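Spring League Notes: Prikitik Gets Her Rework

If you only have time for one thing this month, make it the Prikitik rework, because she is so much fun now! The March patch for Gradine went live on Friday morning and our group had three lobbies running before lunch. Half of them were people who swore off support characters last season.

For anyone who skipped her before, the old Prikitik was a healer who stood at the back and pressed the same button until somebody won. You could play her half asleep. Her new kit is built around Lanterns, which she drops on the ground and can swap places with whenever she likes. She can hold three at a time. A Lantern heals allies standing next to it, but the moment she swaps to it the healing stops and everyone nearby gets a burst of speed. So you're always choosing, and you're choosing fast.

The numbers, for those who like them: base health is down to 342, swap cooldown is 11 seconds, and the speed burst is 40 percent, fading over two seconds. Her ultimate, Long Night, costs 60 energy and links all her Lanterns together so that enemies crossing between them are slowed. Put three in a triangle over the objective and watch the other team try to work out where to stand. It's glorious.

Shiyu Lei played her eight games in a row on Friday night and has already worked out a trick I wish I'd found first. If you drop a Lantern behind the enemy front line and swap to it just as their tank charges, the tank goes sailing past you and your whole team gets the speed to turn around and chase. It takes practice (I got flattened four times trying it), but when it lands the whole voice channel goes up.

She does have weak spots. Hao is a nightmare for her. His hook pulls her out of the swap if he times it right, and with her health that low she doesn't get a second try. Jianhua Luo has been picking him into her every single time and I'd like it on record that I find this rude. If you see Hao on the other side, keep one Lantern well back and don't get greedy. Anyone with a wide area attack can also clear the Lanterns off the ground, so spread them out.

A few builds people have been sharing:

Aiguo Qiu goes all in on energy recovery so that Long Night is up for nearly every fight. It's squishy, but it's been winning.

Luzius Mayrhofer builds her like a brawler, with health first and damage second, and just runs at people. I don't fully understand it. He won five of six, so maybe I don't need to.

I've been taking cooldown boots early and then whatever the team is missing. Very boring, very steady, good for learning where the Lanterns should go.

The other news in the patch is the Brevstead map, which finally got its east lane widened. You can fit a proper fight in there now! The old bridge is still where it was, the side camps respawn a bit sooner, and the fog over the river lifts at the ten minute mark, so plan your sneaking around that. Lanterns show through fog, by the way, for both teams. I learned that one the hard way too.

Hanna Nowicki is putting together a beginners' lobby for next month and would love some experienced players to fill out the teams. Be patient, be kind, let people try weird things. Voice chat is optional and you can drop in for a single match if that's all you've got time for. Reply to this newsletter and she'll add you to the list.

Send me your Prikitik builds as well, the stranger the better. I'll run the best ones next time, along with Shiyu's notes on Lantern placement for each lane in Brevstead.
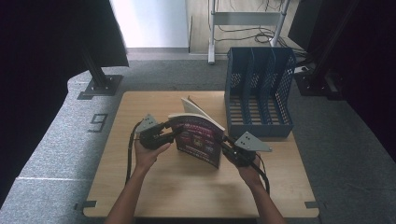
Both hands busy, book upright on the table.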